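About Urnance

Urnance is a small research company. We study how a robot arm can learn household work inside a simulator, and how much of this learning remains useful when the same task is given to a real arm. We sell no robots. Our clients are companies and university groups who have a robot already and want to know which training method they should trust before they spend a season on it.

The company was registered in March, after two years in which we were only a working group with a shared server. The name Urnance was the name of that server. We kept it, as all our folders were called so.

What we work on

Our main subject is a training method we call Oron. In the usual way of working, a person shows the task many times and the robot learns to copy the movements. This is good as long as the objects stay near the places where they were during the showing. When they are moved a little, the copied movement often arrives at the wrong point, and the arm continues as if all was well.

With Oron we divide each demonstration at the moments when the gripper comes near to an object. The parts between these moments are planned new each time. Only the short parts close to the object are learned. After that we build many new versions of the same room in the simulator, with the objects placed in other positions, and the learned parts are tested in all of them. The versions where the arm fails are kept and used again in the next round of training.

We choose rooms that other groups use less. Kitchens and tables are well covered already. A bathroom has narrow surfaces and smooth white shapes, and small things are put down in places that were not made for holding them. For a planner these are difficult conditions, and so for us they are useful.
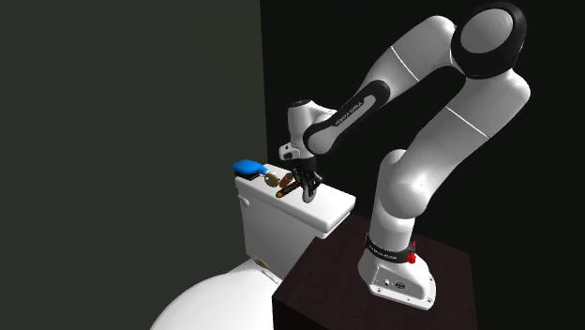 Simulated bathroom: a Franka Emika arm over the small items on the tank lid.

What we have found so far

Our last full study used 1,000 room versions which the arm did not meet in training. With plain copying, the task was completed in 447 of them. With Oron, trained from the same demonstrations, it was completed in 861. We count a task as completed only if the right object was lifted and placed and no other object fell down. A placement that is nearly right is counted as a failure.

We want to be careful with these numbers. They come from simulation, where the contact between finger and object is simpler than in life. Flat objects are still our weak point. When an object lies low on a surface, the fingers have very little to hold, and most of the remaining failures are of this type. We are now testing if the arm can learn to push such an object to the border of the surface first and take it from there. The first results are mixed.

Our tools

The rooms are made with Wundar, our own scene builder. It takes one room and produces the variations: the position of the objects, their rotation, the light, the colour of walls and furniture. The library holds some 575 household objects at present. Partners in a project receive the rooms, the demonstrations and also the list of failed runs.

Working with us

A project starts normally with one task and one room. Please write to us which arm you use, what it should do, and what you have tried before. Unsuccessful attempts are also of interest to us. We answer in English, and in Greek if you prefer it.

This page was last updated on November 17, 2022.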